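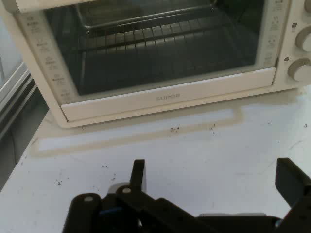 Orla Penfold
Community reporter, Cokbridge

The shared kitchen at Linberg House is to close for two days in December so that its worktops, cupboards and small ovens can be given a full clean, the building's managing agent has told residents.

Trurell, which looks after the 272 flats on the old tannery site, said in a letter put through doors that the ground-floor kitchen had "fallen below the standard people are paying for". Crumbs on the tables and burnt food in the ovens were the most common complaints it had received this autumn.

The kitchen will shut at 5pm and stay locked for the two days that follow. It will reopen in time for breakfast. Dates for each floor's storage lockers, which are being emptied at the same time, are on the sheet by the lifts.

Linberg House was converted into small flats with a two-ring hob and a sink in each, but no oven. Residents who want to bake, grill or roast use the shared kitchen, where there is a built-in range along the back wall and a row of tabletop ovens for smaller jobs. The tabletop ovens are the ones most people use. They heat up faster than the range and there is usually one free, even in the early evening.

They also get the most dirt. The Supor toaster oven, a cream-coloured model with a dark glass door and white knobs down the right-hand side, stands on a white table where every crumb shows. There are dark specks on the tabletop in front of it, grey scuffs towards the right, and a long pale beige mark below the oven that looks like the outline left by something that once stood there.

Marks of that kind were mentioned in several of the comments residents left in the kitchen book. One wrote that they had wiped the same table on three evenings running and found it gritty again by morning. Another asked whether the white tables could be swapped for something darker. Trurell said it had no plans to replace them.

"A darker table would have the same crumbs on it," a spokeswoman for the firm said. "We would like people to see them and get a cloth."

The cleaning will be done by Meng, a Cokbridge firm that already does the stairs and windows. It will cost £460, which is coming out of this year's service charge and will not be billed separately. The price covers the tables, the inside and outside of all the ovens, the two fridges, the extractor filters and the floor underneath the units. It does not cover the lockers, which residents are expected to wipe out themselves.

Meng's cleaners will take the racks out of the ovens and soak them overnight in the laundry room sinks. Anyone who was planning to hand-wash clothes that evening is asked to leave it until the following afternoon. The washing machines will be working as normal.

Both fridges have to be empty before the kitchen closes. Food left in them will be moved to a cool box in the post room if it is sealed and has a flat number on it. Open food, and anything without a number, will be thrown away. The same goes for jars and bags on the open shelves above the range, some of which have been there since the spring according to the letter.

Baking trays are a separate matter. The kitchen had a good set when it opened and very few of them are left. Trurell thinks most are in people's flats and has asked for them to be returned to the trolley by the kitchen door, "no questions asked". Lids, oven gloves and the large roasting tin would be welcome too. The roasting tin was last signed out in the summer and the flat number beside it cannot be read.

There was some disagreement over whether the kitchen needed to close at all. At last month's residents' meeting a few people said they cooked there every night and asked for the work to be split, with half of the ovens cleaned one day and half the next. Others said that would mean cooking beside buckets and cleaning spray. The meeting went with full closure on a show of hands, provided it was kept to two days.

One resident on the third floor, who bakes most weekends, told this site she was in favour. "I put foil down now before I do anything," she said. "I had a tray of shortbread that tasted of somebody's garlic bread. It can't be that hard to wipe the thing out when it's cooled down."

A neighbour was less keen. He works late shifts and said the kitchen was already hard to use at the times he needed it. "Two days doesn't sound like a lot, but I've got a hob and that's it," he said. "So it'll be beans." He added that he did clean up after himself, and that the bin being full was a bigger problem than the crumbs.

The bins are being looked at. Trurell has agreed to add a second food waste caddy next to the tables and to have both emptied every morning. At the moment there is one, under the sink, and residents at the meeting said people could not always be bothered to walk across to it with a handful of crusts.

A new notice is going up as well. The current one is a page and a half long and is stuck to the inside of a cupboard door. The replacement is shorter and will be fixed to the wall behind the tables. It says:

Let the oven cool with the door open, then wipe the glass and the floor of the oven.
Slide the rack out and brush it over the sink.
Wipe the table in front, to the sides and behind.
No scourers on the glass or the printed symbols.
Leave the door shut and the knobs turned to off.

The line about scourers was added after the meeting. The settings on the Supor are printed in faint grey down both sides of the door, as small symbols and labels, and a resident who used to work in a school kitchen warned that a rough pad could take printing like that off altogether. She suggested warm water, washing-up liquid and a soft cloth, with a paste of bicarbonate of soda left on overnight for anything baked on the inside. Meng said it would use much the same.

Cloths have been a sore point too. The kitchen gets through them quickly, and some residents bring their own and take them home again. From December a pile of clean ones will be left on the shelf by the kettle, with a lidded tub for used ones underneath. They will go in with the weekly wash of hall mats and curtains.

Trurell said it would check the kitchen again after a month. If the tables and ovens are still in a reasonable state it will leave things as they are. If they are not, it will ask residents whether they want to pay for a regular evening clean, which Meng has offered to price. There is no figure for that yet, and the agent said nothing would be added to the service charge without a vote.

The kitchen is open as usual until the closure. The range's left-hand oven is still out of use while a new door seal is on order, and the part is not expected before the clean. Residents who need to cook for a larger group during the two days can ask at the front desk about the kitchen in the Cokbridge community hall, which has a full-size oven and can be booked by the hour in the afternoons.

Trays for return can be left on the trolley at any time of day.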